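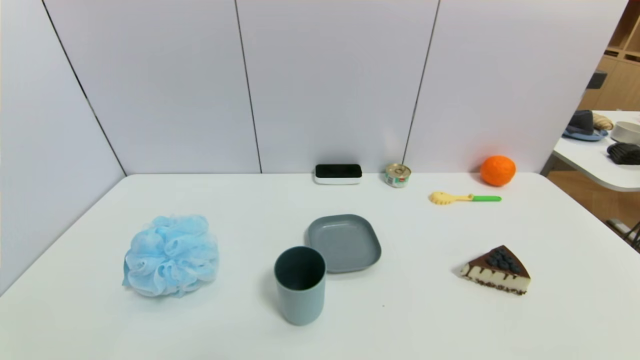 What does a cask finish do to a whisky that is already mature?

It adds a top layer of flavour from whatever the second cask held before, and it usually softens the spirit a little. How much depends on the cask, the warehouse and the length of time, and the last of these is where most mistakes are made.

At Werngate the finishing casks are kept in the low warehouse nearest the road. The distillery fills most of its spirit into old bourbon barrels and leaves it for at least 10 years. A small part is then moved into wine casks, nearly all of them bought through Gruber, a cooperage dealer that also supplies two breweries in the same valley.

Bernd Wunderlich has run the warehouses for 12 years. He came from brandy, where moving spirit between casks is ordinary work, and he was surprised by how much fuss whisky people made of it. "You take it out of one and put it in another," he says. "Then you have to keep tasting it, and that's the job."

His first attempt was in red wine barriques. They were fresh and still smelled strongly of fruit, and he left the whisky in them over a full summer. By the time he drew a sample it had gone pink and tasted of jam and wet oak. Most of it was blended away over the following years. A few bottles are still in the office cupboard and he will pour one if asked, though he doesn't recommend it.

Since then he has tasted every finishing cask once a fortnight. Nothing goes on the label about the length of the finish, which annoys some buyers. Wunderlich says two casks from the same delivery can be ready months apart, so a single figure would be wrong for one of them.

The current release is called Flavcombe and was finished in sweet white wine casks. There are 203 bottles, priced at £100 each. The nose is baked apple and honey, with some candle wax behind it. It is drier to taste than that suggests, with pepper and a bitter edge like walnut skin. Water brings out more of the barley. I liked it best with a small splash, after it had stood in the glass for a while.

Next comes Cedilport, from port pipes. It was meant for May, but at the last tasting Wunderlich thought the wood was still sitting on top of the spirit. He has put it back and hasn't set a new date.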